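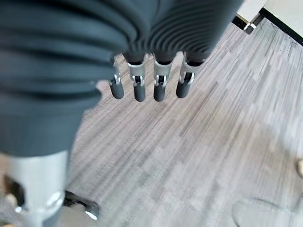

Lost episodes and the people who find them
Notes for the Zemness fan day, 27 June 2026

Start with Lelton. Ask who has seen all 6 episodes. Hands will go up. Then ask who has seen episode four with the sound on — fewer hands, I expect.

What we're told: Esposito played the harbor doctor in one episode, first shown in January 2000, and the tape was wiped. Every fan page says so. I went looking for where they got it, and they got it from each other.

Pause. Let them grumble.

What we have on paper is one cast list, typed, with his name spelled two ways. A cast list tells you who was hired. It doesn't tell you who turned up, or who was left in after the edit.
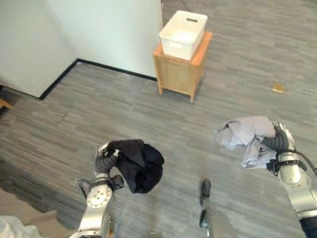 The Testen tape

Vira Tkachuk bought a box of home recordings and found 80 minutes marked "Lelton, last two." Good for her, and she has shared it with anyone who asked. But the doctor is seen from behind, in a hat, and has one line. I've played it more times than I want to admit. Could be him. Could be anyone with a low voice.

Zlatko Halilović thinks the walk settles it. I like Zlatko. I don't think a walk settles anything.

Mention the online poll here: 3179 votes, most of them for "definitely him." Don't read out the comments. Votes aren't evidence, and the poll had no box for "can't tell."

Play the clip once, no introduction. Then take the question that always comes.
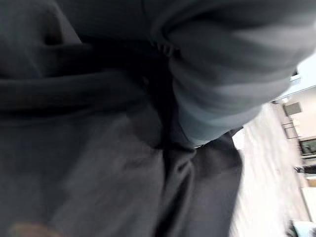 So is Esposito in the episode or not?

The tape can't tell us. He was on the cast list, and until someone turns up a call sheet or a credit with his name on it, I'd leave the part marked "unconfirmed."

If there's time left, go back to the two spellings. Skip the theme song story, they've heard it.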